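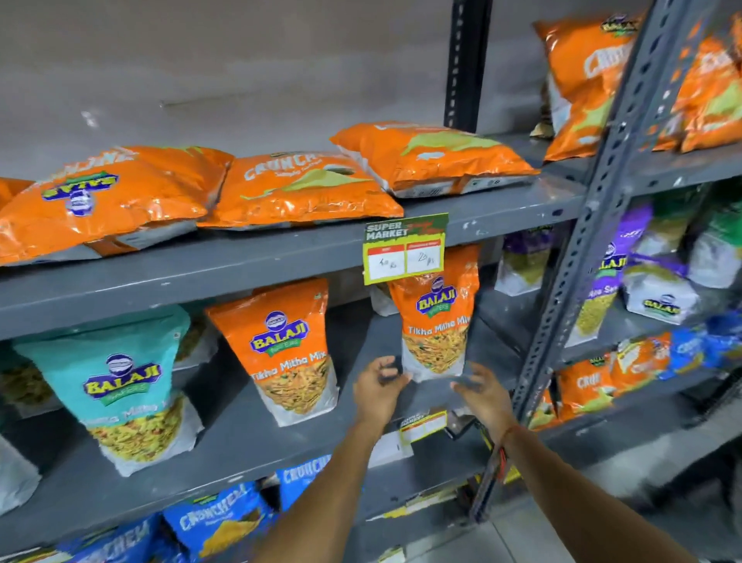

*Photo: Mamta Dhillon*

# Running a Small Grocery in a Small Town

Speaker notes, Plaltbridge Library, community room, 24/09/2022

Talk runs forty minutes with questions. Handout goes out at the end, or people read it while I talk.

## Opening

Good morning. My name is Edileuza Miranda. I own a grocery on Melnyk Street and I have been open long enough to make most of the mistakes I am going to talk about.

The library asked for a talk on starting a food shop. I said I would rather talk about ordering, shelves and dates. Starting is the short part. You sign a lease, you paint, you put up a sign. After that you order food every week for as long as the shop is open, and the ordering decides whether you keep it.

Ask the room: who has a shop now, who is planning one, who came for the coffee. If it is mostly planners, spend longer on section 1 and cut the part about the cooler.

## 1. What to carry

When I opened I carried 368 different items. I know the number because I typed every one of them into a spreadsheet the week before. I had picked them by walking through a supermarket in Clirnunham with a notebook and writing down what I thought people needed.

Most of it was wrong. People already had a place to buy laundry soap and ketchup, and it was cheaper than mine. What they came to me for was food they could not get without a long drive. Cassava flour. Dried beans in the right size. Good rice in a big bag. Indian snack mixes, once a customer asked for them and then told her sister.

Points to make:

- Keep a request book at the register. Write down the item, the date and a phone number.
- Order after the second request from a different person.
- Call both people when it comes in. They will tell others.
- If the supermarket sells it for less than you pay wholesale, let it go. I held on to canned tomatoes for a year out of stubbornness.

Tell the cassava flour story here. Two brands, same price, and I thought they were the same thing. They are ground differently, and one of them makes a bad cheese bread. A customer brought me one of hers so I could taste it. I changed brands that week.

## 2. Ordering

Go slow here. This is what people write to me about afterward.

I order on a fixed day. The sheet is one page per supplier with four columns: item, on the shelf, in the back, order. I fill in the middle two by walking the store. I do not fill them in from memory. Every time I have ordered from memory I have ended up with too much of something I like.

Minimums. Most wholesalers have a minimum order. Mine started at $200, and that was a lot of money for me in the first winter. Two ways around it:

- Share an order. Mamta and I did this for a long time. Her shop sells sweets and snacks and mine sells dry goods, and the same truck could stop for both of us. One invoice, split by hand.
- Ask. I asked for a lower minimum for three months while I got going, and they said yes. They may say no. It is a phone call.

Case size matters more than unit price. A case of 24 at a lower unit price costs you more than a case of 10 if you throw out half of it. Write that on the board.

Do the math out loud with them if there is time. Pick something slow, like tahini. How many did you sell last month? How long is the date when it arrives? Multiply. If the case is bigger than that, you are buying trash.

*Pause for questions. If someone asks which software I use, it is the same spreadsheet. I tried Flelatine for a while and it was fine, but I was entering everything twice.*

## 3. Shelves

I bought used metal shelving from a closing hardware store. It was ugly and it has never needed a repair. The nice-looking shelves I bought new for the front window sagged under rice and I gave them away.

Rules I use:

1. Heavy goods low. Rice, flour, oil.
2. Fast sellers between waist and shoulder.
3. Light packets anywhere, but they slide. A bag of snack mix will stand up if it has neighbors. Alone, it falls over by noon.
4. One kind of food together, even if the sizes do not match. People shop by meal.
5. Prices on the shelf edge, facing out, big enough to read without glasses.

Number 5 is where I lost sales without knowing it. My labels were small and handwritten. People do not like to ask a price. They put the thing back. I reprinted every label in one weekend and I wish I had done it the first month.

Leave a gap when something is out. I used to spread the neighbors over to make the shelf look full, and then I forgot the missing item existed and did not reorder it. Now the label stays and the space stays.

Fill shelves during the day, in small amounts. I used to do it all after closing. If I do it while the store is open, people ask about what I am holding, and a fair number of them take it out of my hands and buy it.

## 4. Dates

Rotation: new stock behind, old stock in front. Everyone knows this and everyone skips it when the delivery is late and they are tired. I skipped it, and I had flour in the back corner that was older than the lease renewal.

What I do now:

- A date walk once a week, one section at a time, so the whole store gets done each month.
- A colored sticker on anything with less than a month left.
- Stickered food goes in a basket by the register at a lower price.
- Anything that does not sell from the basket goes home with me or gets thrown out. I write down what it cost me either way.

That last list is the most useful paper in the shop. Read a few lines from mine if the mood is right. Capers, a whole case. Rose water. The gluten-free crackers -- twice.

Imported food can arrive with a short date. Check when the box comes off the truck, with the driver still there. Date formats differ too. On some packages the day comes first, and on some you get a packing date with "best before" a number of months from packing. Learn to read the ones you carry, and explain them to whoever works for you.

## 5. The cooler

*Cut this if we are behind.*

I waited too long to buy a cooler and then bought one that was too big. It costs money every hour, full or empty. Before you buy, write down exactly what goes in it. If the list is cheese and butter, get the small one.

Keep a thermometer inside, separate from the one built in. Write the reading down when you open and when you close. The inspector will ask for the sheet.

## 6. People

I work alone most mornings. A high school student comes in after classes and on Saturdays, so she is running the store right now.

If you hire, teach the register last. Start with the date walk. In a couple of weeks they know where everything is and what it is for, and they can answer a customer. A new person who only knows the register calls you over for every question.

Take a day off. I was open seven days for the first two years. I close Mondays now and the sales for the week came out the same.

## Questions I usually get

**How much money do you need to start?** Depends on rent. Have enough to pay the rent for six months with no sales, and stock on top of that.

**Do you deliver?** Within town, to people who cannot get out. I do not charge for it. It is a few bags on the way home.

**Is it worth selling online?** Not for me. Shipping beans costs more than beans. Mamta mails sweets for the holidays and does all right, but her boxes are light. Her big rush starts in October and she packs at night.

**Would you do it again?** Yes, with a shorter list of items and a better chair.

## Before leaving

- Handouts: blank order sheet on one side, date walk sheet on the other.
- Leave the sign-up page for the shared wholesale order on the table by the door. Name, shop, town, phone.
- Thank the library staff for the room.
- Return the projector cable to the front desk.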